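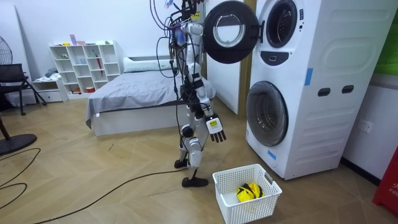
How often should you clean the door seal on a stacked washing machine?
Wipe it after the last load of the day and give it a proper clean once a month. If you wash a lot of towels or pet bedding, make that every fortnight.

Stacked machines save floor space, but they need slightly different habits from a single washer under a worktop. These tips come from the Bevevus home care pages and apply to most front loaders, whichever drum sits on top.

Loading and unloading

Put the basket on the floor directly under the door before you open it. Small items tend to fall when you pull out a big load, and socks that land behind the machine are hard to get back. Take clothes out a few at a time and let each piece clear the rim before you reach for the next.

Run your hand round the inside of the drum when you think it is empty. Then pull the rubber seal gently towards you and check the fold. Hair grips, coins and baby socks collect there.

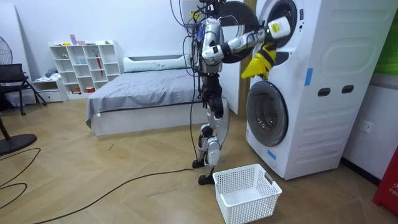
Basket on the floor, yellow cloth at the upper drum.

Don't tug at something that has caught. Turn the drum by hand a little and the fabric will usually come free. Zips and bra hooks are the usual culprits, so do them up before washing.

Cleaning the seal

You need an old cloth, warm water and a drop of washing-up liquid. Fold the rubber back, wipe all the way round, and dry it with a second cloth. For black spots, use a cleaner sold for washing machine seals and follow the timing on the bottle. Never mix cleaners.

Leave the door ajar afterwards. In a small room an upper door can stick out at head height, so open it a hand's width and no more if people walk past. Where there are young children or cats in the house, keep both doors shut and dry the seal more thoroughly.

Cleaning the glass

Detergent leaves a dull film on the inside of the door. Wipe it with a damp cloth and then a dry one. Lint trapped between the glass and the seal is a common cause of small leaks.
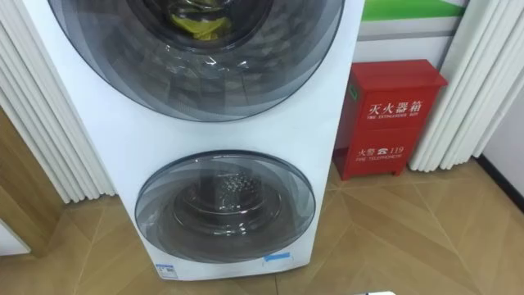 Two round doors, one above the other, in a white cabinet.

Before you start a load

Look in both drums. It is easy to leave one item behind in the drum you weren't using, and a forgotten red sock will spoil a white wash. Check the drum size in the handbook too. Two drums in one cabinet may not take the same weight, and the smaller one is best kept for underwear, baby things or a few delicate pieces.

Smaller loads need less detergent. Start with half the usual amount and add more next time if the clothes don't smell fresh.

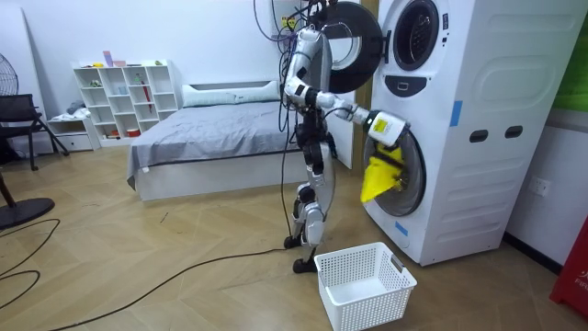 Empty each drum as soon as the cycle ends. Damp washing left overnight will smell by morning and has to be done again. If you can't be there, use the delay timer so that the load finishes when you get up or come home.

Check that the basket is clean as well. Plastic ones with holes pick up fluff in the corners, and a rinse under the shower is enough to shift it.

Next in this section: descaling a kettle, and getting candle wax out of a tablecloth.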